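How a Robot Arm Learns to Hold Something Soft

Pick up a sock. Go ahead, there is probably one nearby, and if it's under the bed that's fine too. Did you have to think about how hard to squeeze? Probably you didn't think about it at all, and yet your fingers did a great many clever things in the time it took you to bend down. They felt the sock touch your skin, they closed until it stopped slipping, and then they stopped closing. A robot has to be helped with every one of those steps, and the people who help it are the ones who build it.

In Pleltham we have a shared workshop where grown-ups and older kids build things together. It used to be a place for fixing clocks and radios, and there is still a drawer of tiny clock screws that I am very fond of and that I don't think anyone will ever use. These days our biggest project is a robot arm. We call the project Clelorar, a name that came from mixing up letter tiles on a rainy afternoon, and it has stuck so well that we now say "Clelorar is being stubborn today," as if it were a donkey.

Let's start with the arm itself, and with your own arm for comparison. Your shoulder can swing and twist. Your elbow folds. Your wrist bends and turns. Each place where something can move is called a joint. Our robot has six joints, and each one does just one simple thing, which is to turn. One joint that turns isn't very exciting (a doorknob can do that!), but when you stack six of them along an arm, the hand at the end can reach a spot from above, or from the side, or at a funny slant.
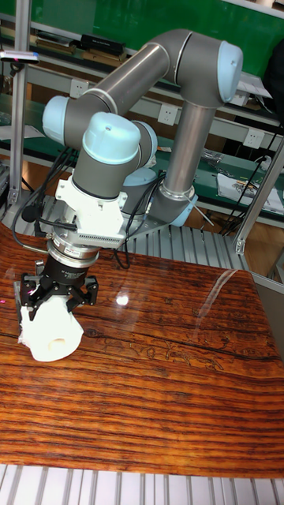

Theano Karamanlidis

The light blue caps mark joints, so you can follow them from the elbow up high, down the long sloping part, and over to the wrist. The grey parts in between are called links. Links are like the bones in your arm: they don't bend, they just carry the next joint along to where it needs to be. And down at the end, pressing into that crumpled white bundle on the shiny tabletop, is the black gripper, the robot's hand.

Now, a gripper like this one is called a parallel gripper. Hold your two hands out flat, palms facing each other, and slide them together as though you were going to clap very, very slowly. That is a parallel grip. It's a wonderful way to hold a wooden block, because a block has flat sides and stays the same shape no matter what you do to it.

Soft things are much ruder. Squeeze a towel on one side and it bulges out on the other. Fold it a little differently and it's a whole new shape, so the robot can't just remember the last one. If the fingers close too gently, the towel slides away. If they close a long way on something delicate, like a slice of cake, well, you can imagine the cake.

So how do we teach the arm? We write it a list of small steps, which is called a program. Ours goes more or less like this: move above the object, come down slowly, close the fingers, wait a moment, lift. Each step has numbers in it. One of our early programs had 77 lines, and the one we use now has 122, and most of the extra lines say things like "if nothing is between the fingers, stop and go back up." People do that without noticing. You have surely reached for a cup, missed it, and reached again -- and you didn't need a line of instructions for it.

We also keep a notebook. Every time we try a grip we write down what we changed, even when the change was silly. The notebook reached try number 718 this spring, and my handwriting has not gotten any better along the way. When a towel drops, we look back a few pages, change one thing, and go again. Only one thing, though! If you change three things at once and the towel stays put, you won't know which of them did the trick.

There are safety rules too, and they're the same for me as for everybody. While the arm is moving, hands stay off the table. Long hair gets tied back. One person always stands by the stop button and does nothing else, not even eat a cracker.

Would you like to try being a gripper at home? Ask a friend to put a rolled-up sock, a spoon and a sponge on the table. Hold your fingers straight and stiff, press your hands together from both sides, and lift each one. Then try it with your eyes closed, while your friend tells you where to move, using only the words left, right, forward, back, up, down, open and close. Swap places afterward so that your friend gets a turn at being the robot, and see which of the three things gives you both the most trouble.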